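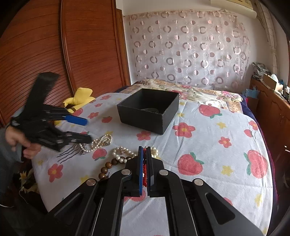
Nevzat Uysal, data collection lead, Luvari project

February, afternoon. Jewelry sorting, bedroom set, both hands.

Total is now 1758 takes, 62 of them from this set. Target for the set is 500, so we are well short.

Thin items are still the hard part. The braided red piece sits fine between the fingers once they are nearly closed, but the approach has to be slow and low or the tips push the sheet into a crease. Pearl strands need a grip near one end. Gripping the middle drags the rest of the strand along, and the hairpins with it.

Rejected 34 takes this month. Most had the left hand out of view at the start. Please begin with both grippers over the bed and the open black box in view, then pick.

The printed sheet stays on for now. Red flowers and fruit next to a red item should be a fair test for the model. Kauppinen wants the same task on plain cloth later, and I agree, but as a separate set with its own label.

To do: wipe the blue finger pads, sync the clocks on both grippers, ask Grutholm for more storage. Shuffle the items between takes, box included.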